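### 4.2 Doors, windows and the people who look through them

Of the 178 households in the Bitden survey, most kept the microwave at counter height or slightly above it, and most reported checking food through the door before touching any button. We had expected the control panel to be the first thing people looked at. The window came first in nearly all of the kitchen diaries, and it shaped where people stood. Those whose oven was set at an angle to the counter edge tended to lean to one side to get past the glare on the glass.

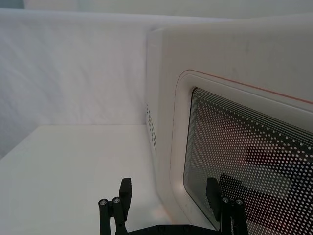
Glare was the most common complaint in the written comments. Respondents in Arkunura, where many kitchens face a window, said they often opened the door early to check on a dish. Several described the perforated screen as "the dots" and said it made liquids hard to judge – soup and milk above all. Cleaning came up less often. Where it did, people wrote about the side vents, which collect grease if the oven stands next to a burner, and about the groove where the door meets the body.

The panel raised a different set of problems. We held follow-up visits in 18 homes and asked each person to warm a cup of water using whatever method they normally used. Quick-set time keys were preferred to any named program. In 4 homes the named programs had never been tried, and in 2 of these the person could not read the language printed on the keys and had learned them by position alone.
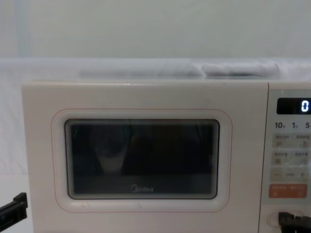

**Figure 3.** White Midea microwave oven, front view, with door window, display and part of the control panel.

Learning by position works well until the oven is replaced. One household in the Skimberg group had changed models in March and was still pressing the wrong key at the time of our visit. Pretorius, the older of the two housing blocks, had the fewest such errors, probably because the ovens there came with the apartments and had stayed in place for years. Section 4.3 looks at how long people waited before opening the door.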